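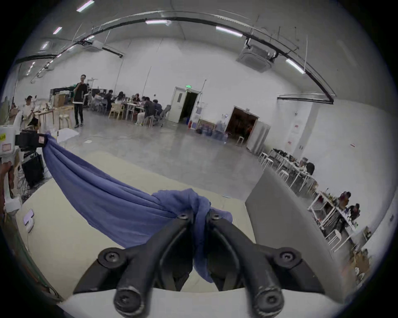 September, after lunch. Second week with the cloth task at the Borkley hall. I wanted to note what changes for us on the floor before I forget it. Earlier each of us did 50 folds per shift by hand and that was all. Now we teach the movement – slower, and more tiring for the wrist than I expected. With the blue cloth, one end stays in the black clamp and the jaws pinch the other part into a bunch, so the pull must be gentle. Today 68 takes, 2 rejected.

Chantal Perron asked if the folding places at Conel will remain. I have no answer yet. She prefers the new work, but she misses talking while folding, and I also.

To do: ask Sawatzky for shorter turns – change person every 50 takes?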